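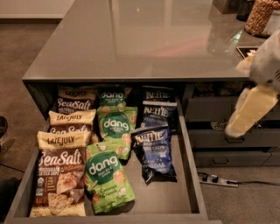 5.3 Drawer Jams During the Snack Restocking Task

The most serious fault recorded in the Clindport trials involved the closing of a loaded drawer. In the restocking task, the robot opens a drawer below the countertop, places or rearranges packaged goods inside it, and pushes the drawer shut. The Vavik controller completed 750 closing attempts under the protocol of Section 4. In 14 of these, the drawer met an obstruction and the arm continued to push after contact. One attempt ended with a bent drawer runner, and the task was suspended on 23 July 2022 pending review by the laboratory's safety officer, Ingeborg Brunner.

Figure 6. Restocking task, head camera view, with the drawer open and one gripper finger beside it. The bags at the rear of the drawer lie under the counter edge.

5.3.1 Sequence of events

All of the faults followed the same course. The arm withdrew from the drawer, moved to the pre-push pose, and made contact with the drawer front. The drawer traveled freely at first. A bag standing higher than its neighbors then came against the underside of the counter edge and was drawn back with the load behind it. The bag folded, the resistance rose slowly, and the controller treated the rise as ordinary friction in the runners. It increased the commanded force to hold the closing speed. The protective stop was set to trigger on a sudden change in force, and a soft package does not produce one. The arm stopped only when the two-second stall timer expired.

In the case that damaged the runner, the push was also off center. The contact point had been planned from the drawer pose estimated at the start of the episode, and that estimate was not refreshed after the drawer had been loaded. The off-center push turned the drawer slightly in its opening, which placed most of the load on one side.

5.3.2 Contributing causes

We identified two main causes. The first is the clearance check. Before closing, the perception module estimates the height of the contents and compares it with the counter edge. As Figure 6 shows, the rearmost bags in a full drawer are partly hidden by the counter and lie in its shadow. Depth readings are sparse in this region, and the module filled the gaps by extending the height of the nearest visible surface. This is a fair assumption for boxes and cans. It is a poor one for chip bags, which lean, overlap, and crease, as the front bag in the right column does. The polished countertop added to the problem. Reflections along its front edge shifted the estimated edge height upward in several of the faulty episodes, so that the check reported more room than the drawer had.

The second cause is the force policy. The limit of 16 newtons used in the opening phase was not carried over to the closing phase. It had been removed in January, when the controller was adapted to a set of stiffer drawers, and the change was not entered in the task configuration record. Constanza Acuña located the omission while comparing the logs of the faulty episodes with those of the earlier Nogueira study, which used the same arm with the limit in place.

Wear on the gripper was also considered. The Fedik fingers were inspected and their force response was measured on the bench by Cauã Barros. No fault was found, and the fingers were returned to service.

5.3.3 Safety assessment

No person was within reach of the arm during any of the faulty episodes. The review nevertheless classed the fault as a hazard to people. A hand resting on the drawer's side wall would present much the same gradual resistance as a folded bag, and the controller as configured would have continued to push against it until the stall timer expired. The review further noted that the operator's display showed the closing phase as normal throughout, and that the operator had no cue to press the stop button before the arm halted.

5.3.4 Corrective measures

The force limit was restored for all phases of drawer motion and is now enforced in the low-level controller, where a task file cannot change it. The protective stop now also responds to a slow rise in force that is out of proportion to the distance traveled. The drawer pose is estimated again immediately before contact. Where the rear of the drawer is hidden, the clearance check reports the height as unknown, and the robot must either press the contents down with a flat gripper pose or request help from the operator.

The last of these measures has a cost. Requests for help became more frequent with bagged goods, and operators reported that some were unnecessary. A second camera mounted below the counter edge would remove much of the uncertainty, but it was outside the scope of the present hardware. Mikkel Hviid and Benito Mateos are preparing a separate test of the slow-rise stop with padded hand models, and the restocking task will remain restricted to supervised operation until that test is complete.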